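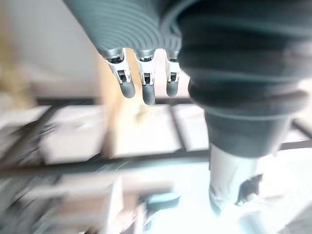

*Wrist view during a move. Three fingers in focus, the room a smear.*

# Your robot's confidence score is not telling you what you think

Every software stack I have been asked to review in the past few years has had a number on the screen that goes green when the robot is sure of itself. Ours at Bruvero has one too. I have come to distrust it more than any other part of the system, and I'd like to make the case against it before we bolt another layer of planning on top.

Look at the caption picture again and think about what a perception module has to do with it. The fingers are easy. They are close to the lens, they move with it, and any model trained for an afternoon will find them. Behind them the rails and panels run together, and low down there is something blue that I would not care to name. A person shown that picture would say "I can't tell, hold still a second." Our detector returned labels for it. It returned them with scores, and the scores were high enough to clear the threshold, and so the planner received a tidy list of objects with positions and went to work on it.

This is usually described as a perception problem, and the usual answer is more training data. I don't buy it. More blurred pictures in the training set will give you a model that guesses better at blurred pictures. It will still be guessing, and the planner will still have no way to know. The interface between the two is where the trouble sits. We squeeze everything the camera failed to see into one number between zero and one, and then we throw the number away as soon as it passes a test.

I went through our logs in August to see how often that happened. Out of 1,262 grasp plans, 40 were built on a detection made entirely while the wrist was moving. That sounds small, and the argument I got back was that it is small. But the 40 were not spread evenly. They bunched up at the starts and ends of motions, which are the moments when the arm is closest to something it could hit. An average over the whole log hides this very well. Averages are good at that.

The tooling makes it worse. Claron, the planner we use, has a lovely interface. You can scrub through a run, click on any waypoint and see the collision model drawn in clean shaded solids. I like using it. I also think it has done real harm to how we talk about failures, since everything in that view looks equally solid. A shelf that was seen properly from three angles and a shelf that was hallucinated out of one streaky exposure are drawn in the same gray. I have sat in reviews where grown engineers argued over the clearance to an object for most of an hour and then someone opened the camera feed and there was no object.
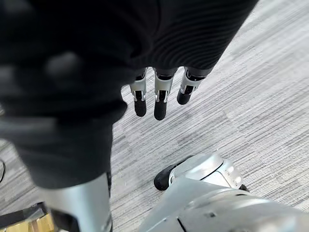
Contact is where all of this gets expensive, and legs and feet deserve more of our attention than they get. A wrist camera spends a good share of its life pointed at the robot's own body. The self-filter is supposed to take care of this: it knows the joint angles, it knows the shape of each link, and it cuts those pixels out before the planner sees them. Fine, for bare metal. Put cloth over a limb and the link model is wrong by the thickness of every fold. Ulloa, our self-filter package, handles this with a padding value. Ours is set to 8 millimeters everywhere. Why 8? I asked, and the answer was that it was the value in the config when the config was copied.

Padding is a perfect example of what I'm complaining about. Set it too low and the robot's own sleeve turns up as an obstacle, so the arm freezes. Set it too high and a real cable on the floor next to the foot vanishes from the map. Both mistakes are possible in the same minute, and no single number fixes both. What we do in practice is raise the value until the freezing stops, because freezing is embarrassing and a missing cable is invisible. I understand why. I have done it myself, late in the day before a demo.

The fashionable reply is that none of this matters anymore, and that an end-to-end policy will learn its way around blur and cloth and everything else. Maybe so. We ran the trial of Zinier for that reason, 800 episodes of it, and it was smoother than our stack, I'll give it that. It also took away the few places where I could ask what the robot believed. With the old pipeline I can at least point at a bad box and say where it came from. With the new one I get a motion and a shrug. I would want a very large improvement before I made that trade, and "smoother" is a word I associate with sales calls.

So what would I do with the next quarter, if it were mine to spend? I'd leave the models alone. I would have perception pass along the wrist speed and exposure with every detection, and have the planner refuse to commit to anything seen only in motion. Stop, look, then reach. It costs a fraction of a second. I would draw unseen space in the Claron view as unseen, in some ugly color people complain about. And I would give each link its own padding, with a note saying who measured it and how.

The objection I keep hearing is cycle time. The robot will look hesitant — visitors will notice the pauses. They probably will. I would still take a robot that pauses over one that reaches quickly toward a shelf it made up, and on Monday I'm going to turn the motion check on in our own branch and see who asks me to turn it off.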